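Can a robot arm put away dishes yet?

My mother has trouble with her hands and the dishes pile up. I keep seeing clips of arms doing kitchen chores. Is any of it ready for a normal house, or should I stop looking? I could spend 800 dollars, maybe a bit more.

Asked by Molline
2 comments

lumthorpe_dan
Not for that money. Putting a plate in a rack is doable if the rack stays put and the plates are all the same kind. The arm has to tip the plate nearly on edge and line it up with a slot between the wires.

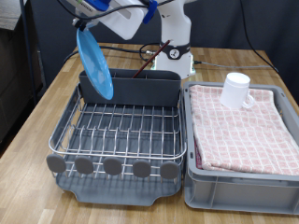
Mugs are a separate problem, and so are chopsticks and anything thin. Each one needs its own grip. I worked on a packing line for 15 years and we had the same trouble — one shape was fine, mixed shapes stopped everything. A kitchen is all mixed shapes.
Share · 15 likes

Manden
no. get a dishwasher

Mac Mathúna
Agree with the first answer. A countertop dishwasher will do the washing, but someone still has to load it. For sore hands, try lighter plates and a rack at elbow height. I would look at arms again in June and see what has changed.
Share · 2 likes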